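Candus Opens Online Gift Store With Keepsakes and Pewter Tableware

GATCOMBE, 12/06/2018 -- Candus, a supplier of personalized gifts and keepsakes, has opened its first online store for retail customers. The company has sold to independent gift shops for 15 years and will continue to do so. 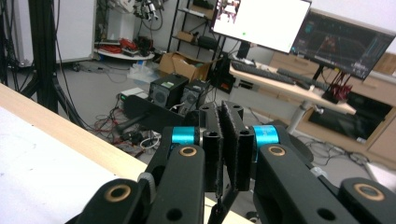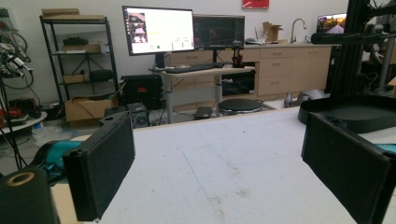 The store opens with nearly 500 items in 18 categories, including christening gifts, photo albums, engraved tankards, picture frames and baby keepsake boxes. Two ranges are new. Moko is a line of plain pewter cups and bowls that can be engraved with a name and a date. Jia is a set of family keepsakes for weddings, new homes and new babies.

"Shop owners kept telling us that their customers wanted to order a second piece after the first one had been given," said Jui-lin Tu, managing director of Candus. "Now they can do that directly, and they can see the lettering before they pay for it."

Engraving is free on all Moko pieces, up to 12 characters. Longer messages carry a small charge, shown at checkout. Customers can choose from four lettering styles and add a gift box and a handwritten card to any order.

Engraved items ordered in the first half of December will be sent in time for the holidays. Items without engraving can be ordered later -- the last dates for each delivery service are listed on the store's shipping page. Engraved pieces cannot be returned unless they arrive damaged or with an error in the lettering.

Trade customers keep their present accounts and prices. A printed catalog with both new ranges is being mailed to all current stockists, and shops wishing to carry Moko or Jia can ask the Candus trade desk in Gatcombe for samples.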